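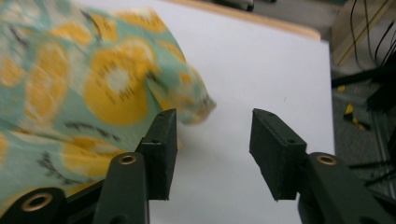
Guest console resolution stuck after kernel update
Forum: Virtual Machines > Linux Guests

skjelbred_e
Posted 11 August 2024

Debian guest, KVM host, virtio video, SPICE console. After the last kernel update the guest no longer resizes with the client window. It comes up at 1024x768 and stays there. xrandr lists the larger modes and I can set them by hand, but the automatic resize is gone.

spice-vdagent is installed. Reinstalled it, no change. The other guest on the same host (Relirport, same client) resizes fine.

Eilif

hedlund
Is the agent running, or only installed? There are two parts. spice-vdagentd is the system daemon, spice-vdagent is the per-session process. Both have to be up. Post the output of:

systemctl status spice-vdagentd
ls -l /dev/virtio-ports/

skjelbred_e
Daemon is "inactive (dead)". The directory /dev/virtio-ports does not exist.

hedlund
Then the channel device is missing from the guest definition, or the guest has no driver for it. Run virsh dumpxml on the host and look for a channel of type spicevmc with the target name com.redhat.spice.0. Without it the agent has nothing to talk to and reinstalling the package will do nothing.

cuevas
Switch the video model to QXL. I did this on 10 guests and the resize problem went away on every one.

hedlund
I disagree. QXL does not create the channel. If your guests started working, something else changed when you edited them. virt-manager adds the channel when you set up a new SPICE display, so if you removed and re-added the display you got it that way.

cuevas
I did re-add the display on most of them. On 2 I changed only the video model and those resized too.

hedlund
Those probably had the channel already. Can't say without the XML.

flora_mk
Before changing hardware, check which kernel is booted. The Debian cloud kernel leaves out a lot of drivers, and it is easy to end up on it after an update if both are installed. uname -r will show "cloud" in the name.

skjelbred_e
Channel is in the XML, target name as hedlund wrote it. State is "disconnected".

uname -r does end in cloud-amd64. I didn't pick that on purpose. The image came from a template called drallosberg and I assumed it used the standard kernel.

flora_mk
Install linux-image-amd64, reboot, and pick the non-cloud entry under Advanced options in GRUB. Leave the cloud kernel in place until you know the other one boots.

skjelbred_e
Done. /dev/virtio-ports/com.redhat.spice.0 is there now, daemon is active, window resizes. Video model is still virtio.

cuevas
Fair enough on the channel. I still get fewer redraw glitches with QXL.

edvin.k
Same symptom on pleltimley, but the daemon is active and the port exists. XFCE session. Anything else to check?

hedlund
Check the session process: pgrep -a spice-vdagent as your user. Also, XFCE doesn't always act on the resize hint by itself. Try xrandr --output Virtual-1 --auto after resizing the window. If that works, the agent is fine and the desktop is ignoring the event.

edvin.k
xrandr --auto works. I'll bind it to a key for now.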